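**The Orchard at Fidside**

Triin Dambrauskienė had 224 seats to fill, a play with an orchard in it, and no orchard. "We'll grow one!" she told Amado on Wednesday, and off she went to Dekker's with her biggest bag and came back pink in the face and laughing.

Amado Quiambao had painted scenery at the Fidside for years and loved nothing better than a daft idea. He had already cut 200 paper leaves — green on one side, gold on the other, so the whole wood could turn to autumn in the second act! They hung them from fishing line and lay on the boards to look up at them.

"More," said Triin.

"How many more?"

"Five hundred!"

So they cut until the scissors squeaked, and sang the harvest song from Varkesance, getting the third verse wrong each time and starting again.

The fruit, though, was what Triin had been saving. She went down on her knees to fuss over the harvest, turning each piece until its best side showed. The apples had gone into the wicker basket, all red streaks over pale yellow, and she kept leaning back to admire them. The banana she had left out on the speckled floor. "Bananas, in an orchard?" said Amado. "It's a magic orchard," said Triin, "and Act Two needs something to slip on!" He was still laughing when he went to put the kettle on.
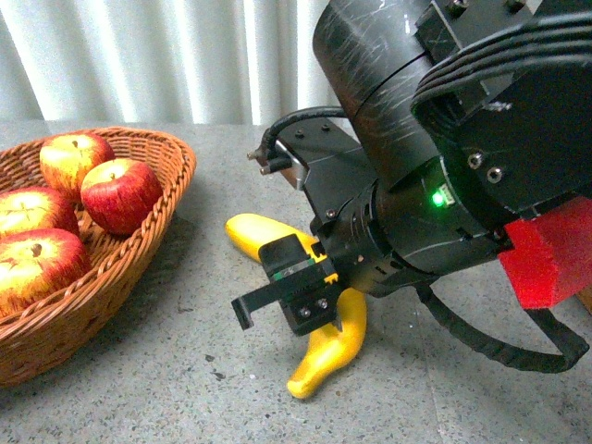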